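Search this site
Search for: Recipes, Visits, Pantry

Open day at the Brendach jam works, Altthorpe

I drove out to Altthorpe in January for the Brendach open day. They make jam, marmalade and a bit of fruit paste, and the works is in an old packing shed on Baird Road. Entry was free and the tours left from the side door. Mine had 6 people on it.

Eduardo Vilela runs the boiling room and took us through. The apricots come from Grultcombe and get halved by hand, then go into open pans in small batches. He said they filled 1,666 jars the day before we came, 445 of them apricot and 289 plum, with the rest being marmalade. He tests for set on a cold saucer, the same way my mum did.

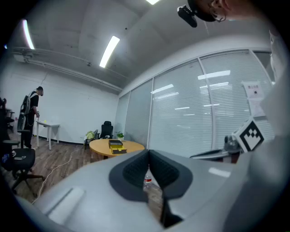

Water bottle on the floor, red label.

The labelling room is next to the cold store and is much quieter. Jars are still labelled by hand. I asked about sugar and Eduardo said they use a little less than most home recipes, with lemon juice added near the end of the boil.

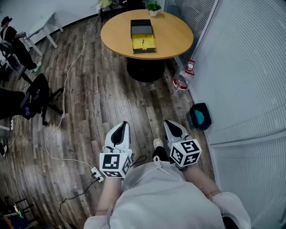

Tasting was at the end, on plain scones with no butter. The plum was my favourite. The fruit paste was too firm for me, though it would be fine with a sharp cheddar. I bought two jars of plum and one of the dark marmalade, and I've already used some of the plum in a batch of biscuits. It held its shape in the oven and didn't run.

Parking is on the grass out the back. Wear closed shoes or they won't let you into the boiling room.

Share 14
3 comments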